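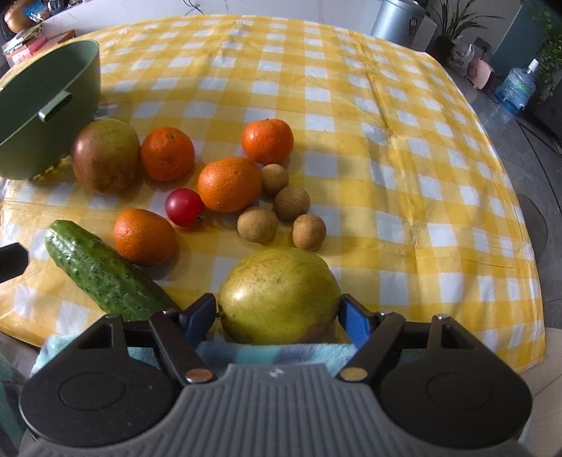
I went to the Greenwood open day expecting to be talked into something, and came home with my wallet mostly intact. The flyer promised "a new way to look at your produce." What I got was a big table with a yellow-and-white checkered cloth, fruit and vegetables spread all over it, and a talk that ran 70 minutes.

Bakari Massawe ran the sorting part. His claim is that most people store everything together and then wonder why it spoils. Fair enough, but I have heard that before, and it never came with an $8 entry fee. The mix on the table was at least a decent one: cucumber, mandarins, mango, longans, big yellow-green pears. I doubt many kitchens in Ikcombe have longans in them on a regular Wednesday.

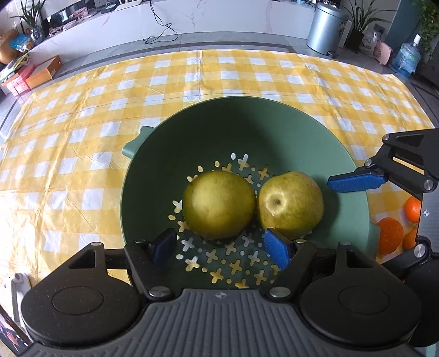
The pears went on longer than they needed to. We were told a colander beats a bowl for them, as air can get in from underneath. Maybe so. Kirsty Cheetham asked if anyone had tested that against a plain bowl, and the answer was a story about somebody's aunt.

I did like the colander itself, a deep green plastic one with cutouts like little petals in the base – the Pretanen stall by the door wanted too much for theirs. Parking is bad after 5. They plan to run it again in June, and I would want to see the bowl test first.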